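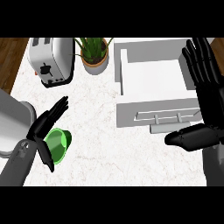 Droveck, 7 December 2019

## 4. Comparing Hands in the Kitchen Counter Scene

This section describes how to run the Willura hand model against a second hand model in simulation. Complete Section 3 (Installing the Controller) before you begin. The kitchen counter scene is supplied with the controller software and uses two arms, each fitted with a black articulated hand. The toaster, the potted plant and the drawer unit stand along the far edge of the counter. The green cup is the test object for the left hand, and the drawer handle is the target for the right.

### 4.1 Loading the scene

1. Start the Londard controller and wait for the status line to read READY.
2. Open the **Scenes** menu and select **Kitchen Counter**.
3. Under **Left hand** and **Right hand**, select the same model. Mixed pairs are not supported in this release.
4. Set the control rate to 500 Hz for both arms.
5. Press **Apply**. The arms move to their start positions.

**Note:** The scene view keeps its black bars at the top and bottom at every window size. They do not affect the recorded data.

### 4.2 Running the cup trial

The cup lies on its side with its mouth toward the thumb of the left hand. Do not set it upright before the trial.

1. Select **Left arm only**.
2. Choose the grasp named *Side Wrap*.
3. Press **Run**. Each trial ends after 30 seconds or when the operator presses **Stop**.
4. Record the result as Held, Dropped or No Contact.
5. Press **Reset Object** and repeat until the trial sheet is complete.

**Caution:** Do not use **Reset Scene** between trials. This command clears the contact log as well as the object positions.

### 4.3 Running the drawer trial

1. Select **Right arm only**.
2. Choose the grasp named *Bar Pull*. The fingers should close on the bar from above, with the thumb beneath it.
3. Press **Run** and watch the contact display. If the thumb touches the countertop during the approach, stop the trial and raise the wrist height by one step.
4. Save the log before changing hand models.

**Note:** The drawer can start slightly open. Enter the starting gap shown in the object panel on the trial sheet so that results from different hands can be compared.

### 4.4 Changing to the second hand

1. Return both arms to the start position.
2. Select the Adeleke model for both hands and press **Apply**.
3. Check that the control rate still reads 500. Some older settings files restore a lower value.
4. Repeat 4.2 and 4.3 with the same grasp names.

Logs with over 2 GB of contact data must be split before export. See Section 6 for the export procedure and Appendix B for a blank trial sheet.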